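Two sets of fingers, one table of blocks

July 12, 2022

So the fingers finally came! I'd been going back and forth since December over whether to buy the Valov fingers or just stick with the ones Olvera ships as standard, and in the end I did what I always do, which is order the thing and figure out the budget later.

If you're new here, the setup is two arms facing each other over one table, both run from the same Zatex controller, with a wrist camera so I can see what the fingers are up to. The job I use for everything is toy building blocks. Pick one up, hand it across, put it down on top of another one. It sounds like nothing, and then you try it with a block that's rotated a little and the whole plan falls apart (ask me how I know).

Swapping the fingers took most of an evening, mainly because I lost a screw and then had to redo the calibration for both sides. After that I put out the yellow-orange, green and red blocks, opened both grippers as wide as they'd go and started jogging them in by hand.

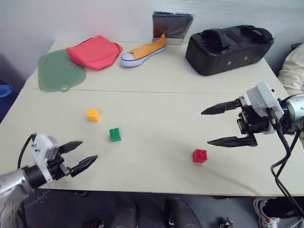

Fulness wrote in the comments on my last post that long pointed fingers are a mistake for this, because all the squeezing happens at the tip and a cube will pivot the second you lift it off center. Go short and flat, was the advice, and put something grippy on them. I think that's half right. With the old standard fingers I almost never had a cube pivot on me, but I also couldn't get in between two blocks sitting close together without shoving one of them. The new ones slide in there beautifully. Then yes, sometimes the block swings like a little gate, and I say a bad word and slow the lift down.

Slowing the lift helped a lot, by the way. I cut the speed on the controller and dropped the grip force a notch, and I got 59 clean picks before I had one go wrong. I was so pleased I went and made a sandwich.

The handoff is where I'm still stuck. Both grippers want to grab the same two faces, so one of them has to come in turned, and from the overhead angle it's really hard to judge how much room is left between the tips. I switched over to the wrist view for that part.
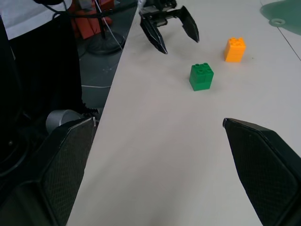

It makes lining up on a block so much easier, even though the fingers take up a big chunk of the view. What I lose is any feel for depth once I'm close in, so I've been stopping short, checking the other view, then creeping forward. Slow, but I've stopped bumping the table!

Next I want to try short tips on one arm and the long ones on the other, and see if the handoff gets any less fussy. I'll put the controller settings up once I've cleaned out my terrible notes in the config file.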